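# How a Two-Armed Robot Kit Opens a Bottle

*Hattori classroom kit. Reading pages for grades 4 to 6.*

The Hattori is a robot kit sold to schools and science clubs by a company called Mostska. It has two arms. Each arm ends in a gripper, and each gripper has two fingers. The kit comes with cables, a control box, a power supply, and a set of lessons. This page is about lesson 2, in which the robot learns to unscrew a cap.

## What the arms are made of

An arm is a chain of stiff parts connected by joints. Your own arm works the same way. Your shoulder, elbow, and wrist are joints, and the bones between them are the stiff parts.

Inside each robot joint is a motor. A motor turns when electricity flows through it. Small motors spin fast but do not push very hard, so the joint also has gears. A gear is a wheel with teeth. When a small gear turns a large gear, the large one moves slowly and with more force. Gears also work inside the gripper, where they bring the two fingers together and move them apart.

Each joint has a sensor that measures its angle. The control box reads the sensors 100 times every second. If a joint is not at the angle it should be, the box tells the motor to turn a little more or a little less.

## Why one arm is not enough

Try to unscrew a cap with one hand while the bottle stands on a table. The whole bottle spins, and the cap stays on.

To open a bottle, something must hold the bottle still while something else turns the cap. Engineers call this a two-arm task. Folding a towel and pulling the lid off a marker are also two-arm tasks.

The job is split like this:

1. The first arm closes its fingers on the bottle.
2. The second arm comes down over the cap.
3. The second arm closes its fingers on the cap.
4. The wrist of the second arm turns counterclockwise.
5. The fingers open, the wrist turns back, and steps 3 and 4 are repeated until the cap is loose.

Step 5 is needed because a wrist can turn only so far. Your wrist has a limit too. Watch your hand the next time you open a jar and see how often you let go and grab again.

## How hard to squeeze

A plastic bottle is soft. If the first arm squeezes too hard, the sides bend inward and the liquid is pushed up. If it squeezes too gently, the bottle slips when the cap starts to turn. The right squeeze is somewhere in the middle.

The rubbing force that stops things from slipping is called friction. Rough surfaces usually have more of it than smooth ones. Many bottle caps have ribs on the side for this reason.

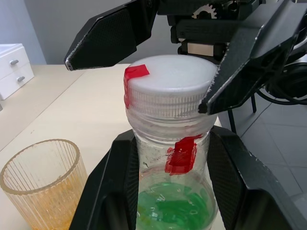 *One gripper holds the bottle below the neck. The other is at the cap.*

## How the robot learns

The Hattori does not know what a bottle is when it comes out of the box. A person first moves the arms through the task using a pair of hand controls. The control box records the joint angles and the camera pictures together. After many recordings, a computer program looks for patterns that connect what the camera shows to how the arms should move.

Mostska supplies 4,000 recordings with the kit. A class can add its own. Recordings in which the bottle stands in different places are the most useful, as they teach the program to look for the bottle instead of going to the same spot every time.

## What the testers reported

Clasville Science Club tested the kit in February. Aoi Honda, who teaches there, wrote that the lesson on joints was clear and that the setup took most of a morning. Her students found that moving a lamp changed how well the robot worked. The program had learned from pictures made in one kind of light.

Renji Hirose tested a second kit at Jerkley School. He reported that the arms are slow, and that the cable guide in the manual has small print that is hard to read. He also asked for spare finger pads to be included. At present they are sold separately.

## Words to know

**Gripper:** the part at the end of a robot arm that holds things.

**Joint:** a place where an arm can bend or turn.

**Sensor:** a part that measures something, such as an angle or a force.

**Friction:** the force that resists sliding.

Text by Yasuo Kudo. Checked by Hideaki Nagano, 15 June 2018.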